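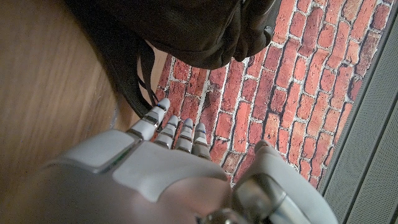

Dark brown leather or leather-like, with straps.

The bottom of the bag

I have owned the same shoulder bag for most of my adult life, and for most of that time I have had no idea what was in it. I know what I put in. Keys, wallet, phone, a book I intend to read on the train and then carry around for a month like a paperweight. What lives underneath all that is another matter. Last June I turned the thing upside down over the kitchen table, looking for a train ticket I needed to claim back from my employer, and out came three lip balms, a bicycle light, a quantity of sand, and a door key that fits no door I have ever lived behind.

The ticket wasn't there. I put everything back in, including the key.

People will tell you that a bag says something about its owner. They say this mostly in advertisements for bags. The Brura catalog, which comes through my mail slot addressed to a previous tenant, informs me that the woman who carries the Brura Weekender is "at home in departure." The Weekender costs $600, and for that money I would expect to be at home in a hotel. Still, I've read that catalog cover to cover, more than once, and I can tell you which models come with a bottle pocket.

What a bag says, as far as I can tell, is mainly that you were worried. Look at what goes in. An umbrella is a worry. So is a spare pair of tights, or the granola bar gone to gravel in its wrapper, or a charger for a phone you no longer own. My grandmother went about with a handbag the size of a toaster and could produce from it safety pins, aspirin, a folding rain hat and, on one occasion at a wedding, a boiled egg. She had lived through some lean years and didn't intend to be caught out by a long speech. I carry no eggs, but I do have four pens, in case there should be a sudden outbreak of form-filling and I am the only one left standing.

To find out whether other people are like this, I went to see a man who looks into bags for a living. Gyula Major repairs them in a shop in Vaher, on the street that runs downhill from the bus station, between a locksmith and a place that sells curtains. He has been there long enough that the sign over the door still has the old phone number on it, one digit short. Handles, zippers, linings, the little metal feet that fall off the bottom. He and his nephew get through 400 bags a year, and he asks every customer to empty theirs before handing it over.

"They say it's empty," he told me. "They say it with a straight face."

Behind the counter he keeps a row of cookie tins for what he finds in the linings. A hole the width of a dime is all it takes, he said; the pocket goes, you don't notice, and for the next few years the bag eats. He tapes the contents into an envelope and gives them back with the repair. Hairpins, earrings, foreign coins, a baby tooth. A man once got back a wedding ring, looked at it for a good while, and asked whether it could possibly have been found in someone else's bag.

Major has views on design, and you don't need to lean on him to get them.

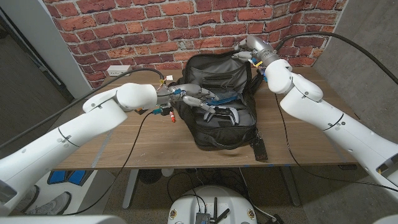

Pockets, for instance. He is against them, past a certain point. When he started out, a decent bag had one pocket inside for your papers and another for your comb, and if you had lost something you had two places to look. Now customers bring him bags with a sleeve for this and a pouch for that and a secret compartment so well hidden that its owner learned of it from him. Everything has its own place, he says, so everything can be lost separately. He told me about a woman who had bought a second phone because she was sure the first had been stolen. It was in the compartment marked on the label as "phone."

I asked about zippers and he pulled up a stool, which I took as a warning. Zippers, in short, are where manufacturers save their money. You can have the finest hide in the world, and he has seen it, attached to a zipper he wouldn't put on a pencil case. He showed me a Jillari satchel, very handsome, soft as a glove, that was in for its second slider. I said that I'd always wanted a Jillari. He said that many people did, and that it had paid for his roof.

His own bag hung on a nail by the door. It was canvas, with a flap and one buckle, and he'd made it himself from the cover of a boat. It contained his lunch. I found this a bit much.

There is a school of thought that the answer to all this is to carry less, and I've given it a try. The school has books, and the books are heavy. Their method is always the same: take everything out, ask of each item when you last used it, and put back only what has earned its place. I did as I was told and went out one morning with a phone, a key and a bank card, feeling like a Scandinavian. By eleven I had borrowed a pen, a tissue and a painkiller from a colleague with a tote bag, and by lunchtime she'd started moving her chair. The lighter traveler, I now suspect, is generally standing next to somebody with a big purse.

Airlines know all about us, of course. Flying home from my sister's I was stopped at the gate by a Bremotus agent, who asked me to put my bag in the metal cage they use for measuring. It went in. It went in the way a cat goes into a carrier, but it went. Then it wouldn't come out. A line formed. The agent pulled, I pulled, and a gentleman from row nine held down the cage with his foot and offered advice. When it finally came free the strap had torn off at one side, and that's how I came to be needing a repair man in the first place, long before I thought of writing anything about it.
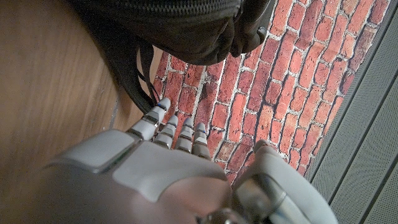 Major stitched the strap back on in an afternoon, using a thread so much thicker than the original that it looks like the bag has had surgery. He wouldn't hide it. A repair should be visible, in his opinion, so the next person knows where to start. He also replaced the lining, unasked, having put his hand through it, and charged me for both at a rate that made me wonder about his rent.

The envelope was with it when I picked it up. I'd emptied the bag beforehand, naturally, and had told him so with a straight face. Inside I found a button, a library card from a town I left years ago, some more of the sand, and the train ticket, folded in half. The deadline for claiming it had passed in the spring.

He asked if I wanted the envelope or if he should throw it away. I put it in my bag.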